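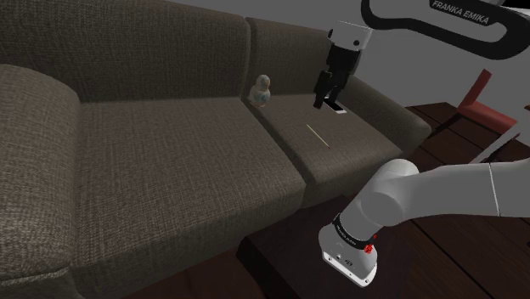
Chapter 13

Sitting Down: Furniture, Comfort and the Living Room

Before you read any further, think for a moment about where you are sitting. You may be at a desk in a library, on a train, or curled up at one end of the family settee with this book propped on your knees (which is how a good part of the chapter was written, so please don't feel guilty). Whoever made your seat had to make up their mind about a great many things before you ever came near it: how high it should stand, how far back it should go, how much it should give when you lower yourself into it, and what sort of person you were likely to be. You have probably never wondered about any of this, and I hadn't either until I was well into my twenties and trying to get a second-hand armchair up three flights of stairs.

In Chapter 12 we looked at the kitchen and at the work that goes on there. We now cross the hall to the room that has been called, at different times and by different sorts of people, the parlour, the drawing room, the sitting room, the front room, the lounge and the living room. Those names are worth keeping in your head as you read. A parlour was a place for talking, from the French word parler. A drawing room was first a withdrawing room, where one went to get away from the company. A lounge suggests something a good deal lazier than either! People in the same street may still use different words for the same four walls, and they will often have quite firm feelings about which one is correct.

The seats have names with histories too. "Sofa" came into English from Arabic by way of Turkish, and in its older sense it meant a raised part of the floor, spread with carpets and cushions. "Couch" comes from the French coucher, to lie down, and "settee" is most likely a cousin of the old wooden settle, a high-backed bench that kept the draught off your neck in a farmhouse kitchen. The settle was a hard thing to sit on, and for a long time most people in most houses sat on hard things. Stools, benches and chests did nearly all the work, and a chair with arms was often kept for the head of the household or for an honoured guest.

Softness arrived slowly. Upholsterers had horsehair, wool, feathers and straw to work with for centuries, and a skilled one could do wonders with them, but the results were costly. The coiled metal spring came into wide use in furniture during the nineteenth century and changed the shape of seats altogether, for a spring needs depth, and a seat with springs in it grows fat. If you have ever looked at a Victorian armchair and thought that it seemed to have eaten too much, you were looking at the springs. Foam followed in the twentieth century, and with it came lighter frames, squarer cushions and prices that ordinary families could begin to manage.

A case to carry through the chapter

We shall come back several times to the town of Custville, and in particular to a terrace of houses on Brorau Street, where the historian Lihua Feng spent four years talking to residents about their front rooms. She collected 332 interviews in all. Many of the older people she met remembered a room that was hardly ever used, kept cold and spotless for funerals, Christmas and the doctor. One woman told her that she and her sisters had been allowed to sit on the good settee twice a year, "and never right back on it". Her grandchildren, living two doors along, ate their tea on theirs every evening.

What had happened in between? Part of the answer is heating, which made it sensible to use more than one room in winter. Part of it is television, which gave everybody a reason to face the same way. And part of it is money, or perhaps I should say credit, as so many three-piece suites were bought a little at a time. The Vandthorpe furniture works, on the edge of the town, employed 300 people at its busiest, and its hire-purchase books have survived — a piece of luck for us, and we shall read several pages from them in Section 13.2.

Section 13.3 turns to the body. Ngan-ling Lu, a physiotherapist by training, has kindly let us use her notes on posture and seat depth, and you may be surprised by how poorly a deep seat suits anybody with short legs. Section 13.4 follows a suite after its owners have finished with it, through the charity shop, the spare room and the tip.

Before you begin

You will get far more from the chapter if you do a little looking of your own first. Choose a seat that you know well, at home or at a friend's house, and write a page on it. Who sits there? Does anyone have a side, and what happens when a visitor takes it? Where did the seat come from, and who chose it? Measure the height and the depth if you have a tape to hand. Then ask the oldest person you can find what they sat on as a child, and write down their words just as they say them, wanderings and all.

Keep your page somewhere safe. You will need it for the first exercise in Section 13.1, and again at the end of Section 13.4.

Words to look out for: settle, suite, upholstery, webbing, hire purchase, parlour, seat depth.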